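Comparing two wrist cameras and three sets of finger pads on the handheld gripper

I said in December that I would write up the camera comparison once I had enough episodes to say anything. I have 451 usable ones now, so this is that post. It is long and most of it is about latency and rubber.

The setup first. The handheld gripper is the Zelenard, second revision, with the trigger linkage I described in the spring. It carries a single fisheye camera on top of the body, looking forward over the fingers. The arm that is supposed to reproduce the motions is the Latotmont, six joints, with the same finger geometry bolted to its flange so that the two views match as closely as I can make them match. The controller is a small desktop machine running my own loop. There is nothing clever in it. It reads a target pose, interpolates, and sends joint commands.

The question was whether to stay with the old camera or move to the new one. The old one is a rolling shutter module with a screw-in fisheye. The new one is an Oksanen global shutter board with its own fixed lens. I had assumed the global shutter would win easily. It won, with reservations, and the reservations took most of the month.

Latency

I measured latency by filming a millisecond counter on a monitor and logging the host time when each picture arrived. This includes the monitor's own delay, so the absolute numbers are inflated and I will not quote them. The difference between the two cameras is not affected. The Oksanen arrives sooner, and its spread is much narrower. The old camera would now and then hold a picture back for a full interval and then deliver two together. When you are pairing pictures with gripper width readings, that is worse than a constant delay, which can be subtracted.

I checked the pairing separately by tapping the closed fingers on the table and looking for the tap in both streams. With the Oksanen the offset stayed put over a whole session. With the old module it wandered. I had been blaming the encoder for this since the first revision, and I owe the encoder an apology.

Exposure

The old camera's automatic exposure was better than I gave it credit for. It is slow but it settles. The Oksanen hunts when a bright object comes near the lens, and the default metering weights the center so heavily that a white sleeve or a metal watch band passing close by is enough to pull everything down. I ended up fixing the exposure and the gain at the start of each session. That works on my bench, where the light does not change much after about 4 p.m. with the blinds shut. I would not want to do it in a kitchen with a window.

Fixed white balance is the same story. Set it once, write it in the session notes, leave it alone. Angus Rennie, who has the only other Zelenard I know of, lets his run automatically and corrects afterward. His results are fine. I don't like having a correction step that I can forget to run.

Field of view

The wider lens is the reason to use a fisheye at all, and the Oksanen lens is wider than the old one. In practice this means the fingertips, the object and a good deal of the surroundings are all visible at once, and the visual tracking has more fixed background to hold on to. Tracking dropouts fell noticeably. I lost 13 episodes to tracking in this whole batch. With the old camera I used to lose that many in an afternoon.

The price is resolution per degree. Small things at the edge of the circle become very small. A connector that is easy to recognize in the middle is a dark smudge near the rim. If you want to do fine insertion work, the narrower lens is probably still the right choice, and I have kept mine in a drawer.

The other price is that everything gets in. Anything within reach of the bench will be in the recording at some point, including me. I used to mask out the upper part of the picture to hide hands and arms. I stopped, since the mask also threw away background that the tracker wanted.

Finger pads

The pads got more of my attention than they deserved. I tried three:

Pad A: cast silicone, soft, smooth face.
Pad B: the same silicone with shallow ribs across the finger.
Pad C: a firmer molded pad from Grirnilham, sold as a spare for one of their small parallel grippers and trimmed to fit.

Pad A grips cables very well and releases them badly. A thin cable sinks into the face and comes along when the fingers open. On the handheld tool you don't notice, as your wrist makes a small shake without asking you. The arm does not make that shake unless it was in the recording and survived the filtering. I had a run of replays where the arm opened its fingers correctly, retreated correctly, and took the cable with it.

Pad B fixed the release. It also gave the cable a preferred direction. If it lay along a rib it was held firmly, and if it crossed the ribs at a shallow angle it rolled. Rolling is hard to see in the picture and impossible to see in the width reading.

Pad C is the one I kept. It holds less strongly than the silicone, so the trigger has to be pulled a little harder, but it behaves the same way every time. I ran each pad through 900 open and close cycles on a scrap of cable before using it for real. Pad C showed light polishing at the tip. Pad A had started to tear at the mounting edge - my fault for leaving a sharp corner on the bracket.

Cable work

Most of the batch was bench work with cables, which is a poor choice if you want tidy results and a good one if you want to find out what is wrong with your equipment. Rigid blocks forgive nearly everything. A cable has a near end you are holding and a far end that does as it likes, and any lag between the picture and the command shows up as slack in the wrong place.

I kept the episode types deliberately dull: pick up a cable, move it clear, put it down. No plugging in. I tried plugging in for one evening and the success rate on replay was low enough that I could not learn anything from comparing cameras.
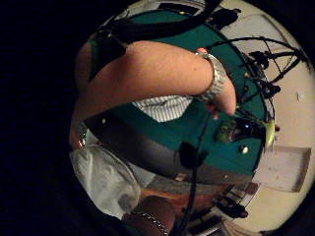

The main change I made halfway through was to slow down. When I started recording I moved at the speed I would use with my bare hand, and the arm could not follow without hitting its acceleration limits on the second joint. The controller clips silently in that case. The replay looks plausible and arrives late, and by the time it arrives the grasp point is wrong. I now log every clipped command and reject any episode that has more than a handful in a row. Rejecting them by eye had not worked, as I am a generous judge of my own recordings.

I also moved the start pose. It used to be wherever the tool happened to be lying. Now it is a printed bracket screwed to the bench, with the fingers fully open, and I pull the trigger once all the way before lifting the tool out. That single pull gives me a clean zero for the width reading and a visible event for alignment. It costs two seconds per episode.

Controller settings

For anyone copying the loop, the values that changed between the old camera and the new one were these. The lookahead on the target pose went down, because the pictures arrive sooner. The smoothing window on the gripper width went down by half. The smoothing on rotation stayed where it was. I tried reducing that as well and the wrist joint began to chatter when the target was nearly still. The chatter is audible before it is visible in the logs. I also raised the width threshold that counts as closed, to allow for Pad C being firmer.

I did not touch the force limit on the arm's gripper. It is set low, and it should stay low as long as I am the person who has to reach in and untangle things.

Weight

The Oksanen board is lighter than the old module, but the mount I printed for it is heavier than the old mount, so the tool came out almost the same. The balance is different. The mass sits farther forward, and after an hour of recording I feel it in the thumb. Angus solved this on his by moving the cable exit to the back of the handle and letting the cable act as a counterweight. I tried it. It helps, but the cable then drags over my forearm when I reach across the bench, so I have gone back to the side exit until I can print a shorter mount.

Where that leaves things

The Oksanen stays on the handheld tool and a second one is on order for the arm. Until it arrives the two views do not match properly, as the arm still has the old camera, and I have not trained anything on the mixed data. I may try it anyway to see how bad it is. Pad C goes on both.

Still open: the exposure hunting, which I would like to fix with a different metering region instead of a locked value, and the front-heavy mount. I also want to repeat the latency test with the two Oksanen boards on one USB controller, as I suspect they will fight over bandwidth. The mount files are in the usual folder. The version with the side exit is the one to print, and the bracket corner has been rounded.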